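The Call Closes in June

The call went up at four in the afternoon, and by ten past four Ainhoa Manzano had read it three times, once out loud to the kettle.

Programme officer, grants. Term contract, 30 months. Based in Otska, with travel to the lake districts. Candidates should be comfortable with spreadsheets, bad roads and long meetings. She laughed so hard at that last part that her neighbor knocked on the wall. Who writes "bad roads" in a job posting? Somebody she wanted to work for, that's who!

The fund was called Meten. It gave small amounts of money to trade groups: the net menders, the bakers, the women who ran the minibus lines out of Marwat. The money paid for things like a lawyer for a week, or a proper survey, or a bus ticket to the capital so that a baker could sit across from a deputy minister and explain what a flour permit did to her mornings. Ainhoa had been on the other side of that table. For four years she had kept the books for the beekeepers' association in Stilia, and she had once filled out a Meten application on the hood of a truck, in the wind, with a jar of honey holding down the budget page.

They got the grant, too. It was 2257 in the local money, and they spent every bit of it getting one sentence taken out of the transport rules. One sentence! Hives could move at night after that. She still thought of it as the best thing she had ever had a hand in, and she had two sisters and had been present for the births of all their children. 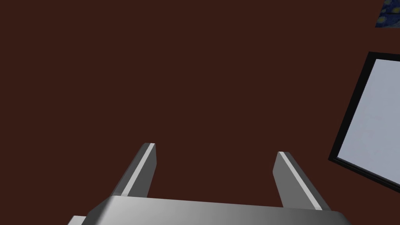
Gray on reddish brown

She wrote the cover letter that same evening. The first version was six pages and mostly bees. The second was one page and so stiff that it sounded like a letter from a bank. Around midnight she put the two side by side on the floor, walked up and down in her socks, and started a third that said plainly what had happened with the hives, who had been angry about it, and what she would do differently now (start with the truckers, always start with the truckers).

She sent it at two in the morning and then lay awake, happy, making up questions for herself and answering them in the dark.

The reply took three weeks. There had been 1195 applications, the message said, and would she please come to Otska for an interview, bringing her certificates and one other person's budget.

One other person's budget! She loved that. She read it to her mother over the phone.

"What does it mean?" her mother said.

"It means they want to see how I read somebody else's work."

"And whose will you take?"

Ainhoa hadn't thought of that. She took the minibus women's. They had an old one from a dry year, handwritten, with the fuel in one column and the bribes in another under the heading "weather." The chairwoman handed it over across the ticket counter and made her promise to bring it back flat.

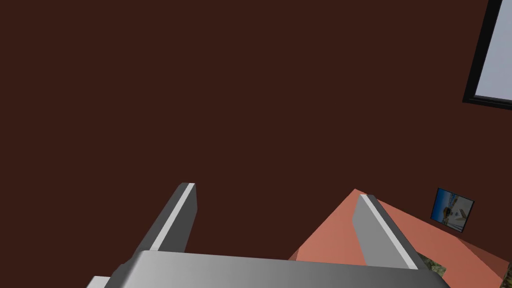 Two fingers and a gap

The bus to Otska left before sunrise. She had the folder on her knees the whole way, and every time they hit a hole she lifted it like a tray of eggs. Past the second bridge the road got so rough that the driver sang to cover the noise, and the back rows joined in, and so did she, badly, with her interview shoes in a bread bag between her feet. Bad roads, she thought. Comfortable! I'm comfortable!

The Meten office was up a flight of stairs over a shop that sold rope. There were three people on the panel: a tall man with a cold, a woman in a green cardigan who never looked up from her notes, and a very old man who seemed to be there for the biscuits. They were nice about the certificates and barely glanced at them.

"The budget," said the woman in the cardigan.

Ainhoa opened the folder and turned it to face them. She explained the fuel. She explained the tires, and why the tires were cheaper in the spring. Then she got to the weather column and stopped.

"It rained a lot that year?" asked the tall man.

"It was a drought," said Ainhoa.

The old man put down his biscuit. He pulled the page closer and ran a finger down the column, and then he began to wheeze, and it took her a second to see that he was laughing. The woman in the cardigan looked up at last. After that it was the best conversation Ainhoa had had in years. They argued about whether a fund should pay for a thing it couldn't name. They argued about receipts. The tall man drew a map of the checkpoints on the back of her degree certificate and then was horrified, and she told him to keep going, he'd left out the one by the quarry.

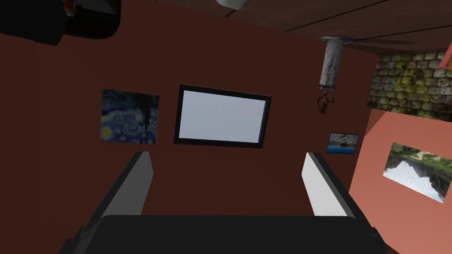 They sent her out to wait while they talked it over. She walked up and down the landing with her shoes pinching and tried to remember if she'd said the part about the truckers. There was a smell of rope from downstairs. She thought about the night the beekeepers made their first legal run, all the trucks going up the hill with their lights low, and the sky over the lake looking for once the way it does in Van Gogh's Starry Night, all that blue curling around the little yellow stars. She had stood in the road and waved at every single truck. She decided that if they asked her one more question, she would tell them that.

The door opened. It was the old man, with crumbs on his tie.

"We gave out 146 grants last year," he said. "I would like you to read all of them and tell me which ones have weather in them. Can you start on the first of the month?"

"I have to take the budget back first," said Ainhoa. "I promised."

"Flat?"

"Flat."

He went inside and came back with a piece of cardboard and a length of very good rope.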